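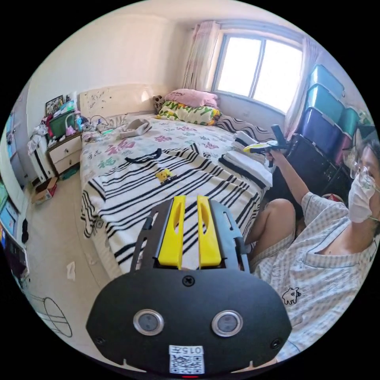
A bed made up with a striped blanket and two pillows.

Ridildale Residence Halls: Bedding and Linen Questions
Updated 11 September 2026

What size bedding should residents bring?
Beds in Natix House take standard twin sheets. Beds in Renaud House are longer and require extra-long twin. The building name is printed on the room assignment letter.

Can I rent a linen set?
Yes. Sets are supplied by Sosar and include two sheets, one pillowcase and one blanket. The fee is $11 per month, charged to the student account.

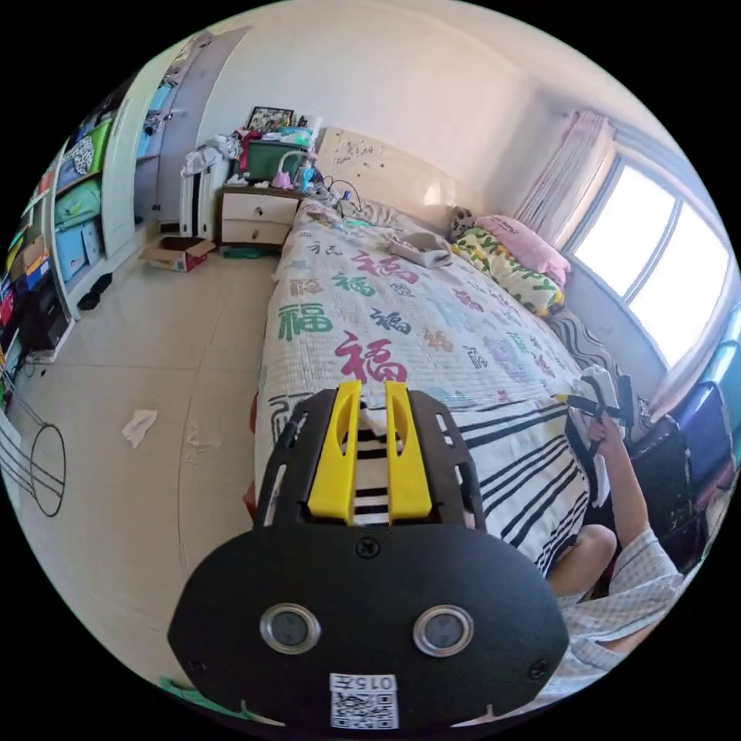
How often are rented linens exchanged?
Every two weeks, at the ground floor desk of each building. Used sheets must be returned before a clean set is issued. Blankets are exchanged once per term.

May I use my own mattress topper?
Toppers up to three inches thick are permitted. Electric blankets and heated pads are not allowed in any room.

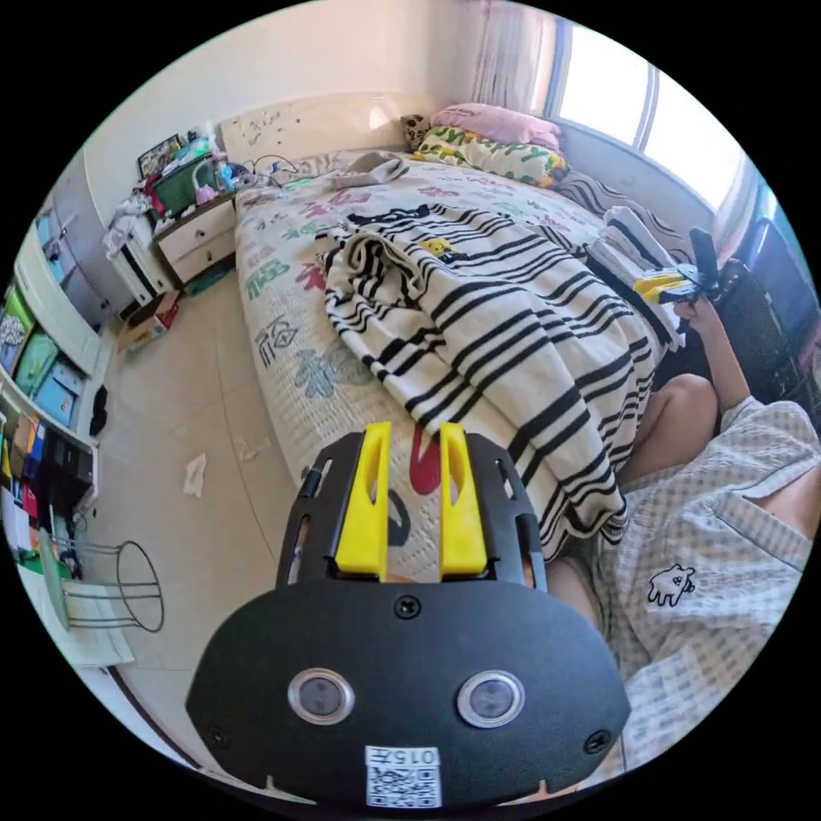 What happens if a rented item is lost or stained?
Report it within 5 days. Ordinary wear is not charged. Lost blankets are billed at the replacement price shown in the rental agreement.

Who should I contact about a damaged mattress?
Write to Ivone Brito at the Housing Office and give your room number. Mattresses are normally replaced within one week.

Can I cancel my rental early?
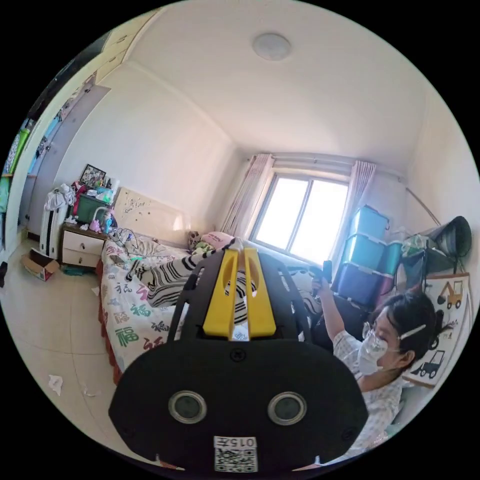 Clémence Royer asked whether a student who leaves in the middle of a month must pay for the whole of it. The full month is charged, but no further fees apply once the set has been returned to the desk and signed for.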